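Ring stacking demos: overexposed tabletop, is the set still usable?

Asked by Kyrylo Polishchuk, 2025-10-26

I have 816 teleoperated episodes of a ring-stacking task for an imitation policy. White round table, overhead light, room otherwise dark. The policy finds the orange and blue rings but closes on air when the target is the clear one. Auto exposure was on. A typical view from the evening sessions: 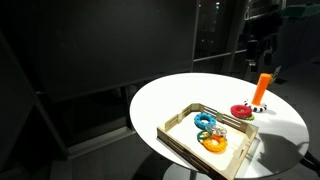
2 answers

Bohdana Stetsiuk (accepted)

Keep the set, but fix exposure before recording more. The table is close to clipping, so a clear ring on it has almost no edge apart from highlights. On pale wood it is a little better. Lock exposure and white balance, drop exposure until the tabletop reads light gray, and put a matte gray cloth down for new episodes. Record 53 or so — sorry, exactly 53 is what our Neltov config takes per batch — with the clear ring as the target, and vary where the tray sits. Also check the big gray shadow on the right side of the table. If it moves with the arm, the policy can learn it as a cue.

Vsevolod Horobets

Had the same with glass lids. Just delete the clear ring episodes, 12 bad ones can spoil a run.

Comment from Kyrylo Polishchuk: Locked exposure helped in replay. Deleting is not an option, the clear ring is in the eval.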